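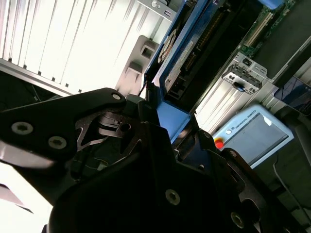 Silver hex-socket screws in black parts.

Rounded-out hex screws on a patio bench, best way to get them out?

floltville_porch
Posted in Home & Garden Repair, June

I have a Skadar patio bench, the two-seat model with the black metal frame and wood slats. I bought it secondhand and want to take it apart to replace three of the slats. Most of the hex screws came out fine with the Allen key from my drawer. Two of them on the back legs did not. The key turned a little, slipped, and now the sockets are close to round inside.

What I have tried so far: penetrating oil left on overnight, a slightly bigger key tapped in with a hammer, and the rubber band trick. The rubber band just tore. The bigger key held for a quarter turn on one of them and then slipped again.

I don't have many tools. I own a basic drill, a set of screwdrivers and a pair of locking pliers that won't grip because the heads sit down inside the frame. A new bench like it is 300 dollars so I would like to keep this one. I can get replacement screws at the hardware store in Hotthorpe if I can get the old ones out in one piece, or even in pieces. I mostly don't want to wreck the threads in the frame.

backyard_bolts
Member, 39 accepted replies

First check whether the screws are metric or inch. A lot of people round these out with the wrong key. A 5 mm key and a 3/16 inch key look the same in your hand, but the inch one is a bit smaller and will chew up the socket. If yours came out of a mixed drawer, that may be what happened. Check before you do the other side.

For the two bad ones I would go in this order:

Clean the sockets out with a pick or a small nail. Old paint and dirt keep the key from seating all the way down.

Try a Torx bit slightly larger than the hole. Tap it in with a hammer until it bites, then turn it slowly with a ratchet or a wrench. Don't use the drill for this. You want slow, steady pressure straight down, and someone to hold the bench still. This works for me more often than anything else, but figure the bit is used up afterward.

If that fails, drill off the head. Use a bit the same width as the threaded part of the screw and stop as soon as the head comes loose. Wear eye protection. With the head gone there's no tension on the joint, so the leg will slide off and leave a stub sticking out. Your locking pliers should grab that. Put more oil on it and work it back and forth before you try to spin it out.

Drilling the head leaves the threads alone as long as you stop in time. A screw extractor is another option, but the small ones are brittle, and if one snaps off in the hole you have a much harder job.

When you put it back together, put a little anti-seize on the new screws and snug them by hand.

rafferty_road
Member

Just heat it. Worked on my mower.

hotthorpe_renter21
Member

I had the same bench, or one very close to it. Heat might be OK on a mower but I would take the slats off near that leg first, and the paint on mine bubbled when I tried it – I had to touch up the whole leg. The Torx bit got one screw out for me and I drilled the other.

Also look at where the other end of the screw goes. On mine it went into a barrel nut, so the threads weren't in the frame at all and I could just replace the nut. They are cheap. Take one of the good screws with you to the store so you can match the length, mine were not all the same.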